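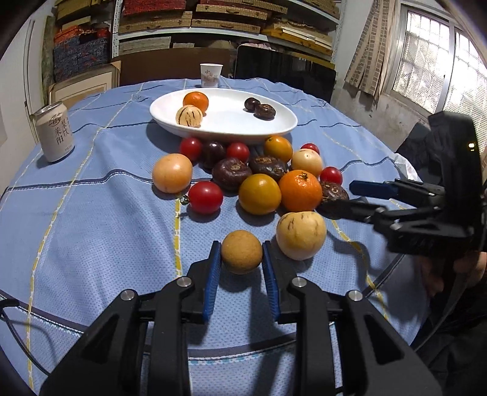
Mantel Sillurine para mesa redonda
Fabricante: Van Rooij
Color: azul claro / marino / amarillo
Disponibilidad: en almacén, salvo la talla mayor (reposición en septiembre)

Descripción
Mantel de fondo azul claro y superficie texturada, con dibujo de líneas onduladas azul marino y trazos discontinuos amarillos. El dibujo es irregular: las líneas se curvan y se cruzan sin centro definido, de modo que la pieza no tiene una posición obligada sobre la mesa. Dos manteles del mismo lote pueden presentar las líneas en lugares distintos. No se admite como defecto.
El modelo está pensado para mesa de diario, desayuno y fruta. Se coloca directamente sobre el tablero o encima de un protector Nilter (referencia aparte). Sin protector, el tejido forma pliegues suaves si no se tensa al extenderlo.

Tallas
Se fabrica en 4 tallas, numeradas de la uno a la cuatro. La talla se elige por el diámetro del tablero, medido de canto a canto y pasando por el centro. Todas están calculadas para la misma caída nominal de 26 cm, que tras el primer lavado queda en casi 24 cm. En mesas extensibles debe tomarse la medida con la mesa cerrada; abierta, la caída deja de ser uniforme.
Para mesas con faldón o cajón se recomienda comprobar antes que la caída no interfiere con el tirador.

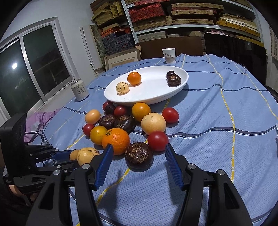 Uso con fruta y hortalizas
Las piezas enteras y secas, como mandarinas, tomates o pepinos dulces, pueden dejarse directamente sobre el tejido. Las castañas de agua se cepillan antes para retirar restos de tierra, que se introducen en la textura y salen mal en seco. La fruta cortada debe ir en plato o tabla. El zumo de tomate se retira con un paño húmedo, presionando y sin frotar; si la mancha ha secado, remojo previo en agua fría.
No conviene arrastrar platos con base sin esmaltar sobre el dibujo.

Lavado y conservación
Lavado a máquina, programa delicado, máximo 35 °C.
Separar de prendas blancas en los dos primeros lavados.
No usar lejía ni quitamanchas con cloro.
Secado extendido. No usar secadora.
Planchado por el revés, temperatura media.
Guardar enrollado o con pocos dobleces. Las marcas de doblez desaparecen con vapor.

Contenido del paquete
Un mantel Sillurine en la talla elegida y etiqueta de cuidados. El protector Nilter y las pinzas Stullent se venden por separado. Las pinzas solo se ajustan a tableros de canto recto.

Preguntas de clientes

Efe Akande: ¿Se puede recortar para una mesa auxiliar?
Sí, pero el borde cortado necesita dobladillo. El mantel recortado queda fuera de devolución.

Arnout Mulder: ¿El amarillo se repite igual en toda la pieza?
No. Hay trazos largos y finos y otros más cortos y gruesos. La distribución cambia según la zona del tejido.

Marloes Postma: Tengo el tablero algo ovalado, ¿qué medida tomo?
La mayor de las dos. En los lados cortos la caída será superior a la nominal.

Devoluciones
Se aceptan manteles sin lavar y en su embalaje. Para cambios de talla, indicar en el formulario el diámetro medido y la referencia que figura en la etiqueta.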